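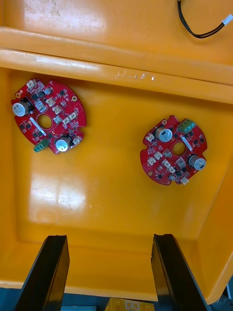

## Sorting round boards + bits into trays, what's your system?

**ulmont_shed** · October 25, 2024

Got a lot of the red round driver boards in, all mixed up with leads and the little silver and black parts. Been putting boards in the yellow bins, wired bits in a seperate one. Works ok but I keep losing track of which leads go with which board. How do you lot do it?

**gendora_dan**

Boards never touch other boards. Thats it. Those electro caps stick up and get knocked, then you're chasing a dud for an hour. Leave a gap like you have.

**Harsh Nishad**

Are the bins antistatic? Glossy yellow plastic, I'd bet no. Bare boards straight on that would bother me. We went to black conductive trays at Irasard, 90 bucks for the set, money well spent.

**ulmont_shed**

Not antistatic no. Hardware shop. Haven't had one die yet but

**gendora_dan**

Did 327 boards in ordinary tubs last year, no problems. Bit overblown imo

**Harsh Nishad**

No problems you found. Static damage can show up months later. At least put somthing under them.

**ulmont_shed**

Ok fair. Steel tray in the middle has paper in it, so one kit goes in there at a time. Board, its leads, its small part. Other stuff stays in the yellow ones round the outside. 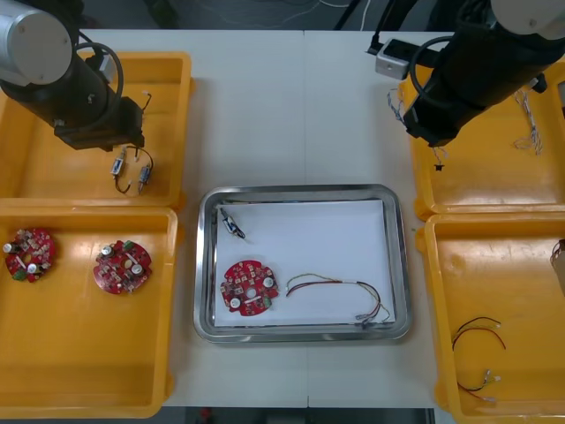 *kit tray in the middle, yellow ones for stock*

**hashmi_bench**

Like the middle tray. Plain paper on steel isn't ESD protection though, get a proper mat and ground it. Also tie the leads! Yellow green red all fanned out like that, the white plugs will catch on everything.

**gendora_dan**

Twist tie. Don't use rubber bands, they go gummy

**Harsh Nishad**

Agree w/ Dan for once. And label the trays, the colour's the same on all of them.

**ulmont_shed**

Labels tonight. Mat when I get paid. Anyone got a spare lid that fits these bins?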